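Print this story | E-mail this story

Draft rules for simulated robot testing go out for comment

By Takeshi Nomura
September

A working group led by test lab Undow has put out a draft code of practice for robot arms tested in simulation, and wants replies from developers before the month is out. The draft runs to 53 pages. Most of it deals with what a lab has to write down when it claims an arm can handle small objects.
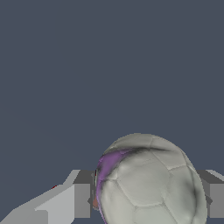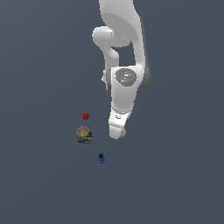 Simulated arm and small objects, with a striped jar at left of the gripper.

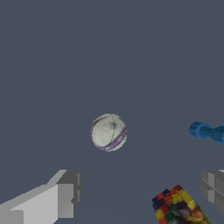
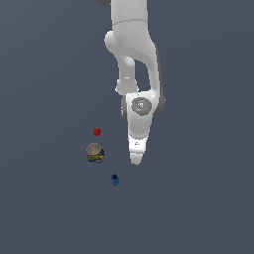
Main points. Every reported success rate must rest on at least 200 runs, with failed runs kept on file and not dropped. Object positions to be changed between runs. Random seeds published. Any run restarted by hand has to be marked as such — a sore spot for smaller teams, who say they restart all the time.

Camera views get their own chapter. Labs would have to save the wrist view and at least one outside view for each run, both on the same clock. Lighting and background settings go in the log too. A plain background is fine under the draft, but the report has to say so, and results can't be passed off as good for a cluttered kitchen or a packing line.

Zavdale, which sells simulation software, backs the plan but wants the storage rule cut back. Mostness, a maker of gripper controls, told the group in writing that the rule on seeds "should of been in place years ago." It also asked for a shorter form for teams with fewer than 22 staff.

Not settled yet: object models. The draft says size, weight and friction must be listed for each item, and that a model which passes through a finger or table voids the run. Reviewers at Ó Gríofa called that too strict — small overlaps are common, they said, and teh limit should be set in millimeters.

Nothing in the code is binding. Labs that sign up would get checked once a year, with reports open to buyers. The group has had 255 comments on an earlier outline and says it will answer all of them in one document.

Online session for developers is set for Sunday at 4 p.m. Written comments go to Undow.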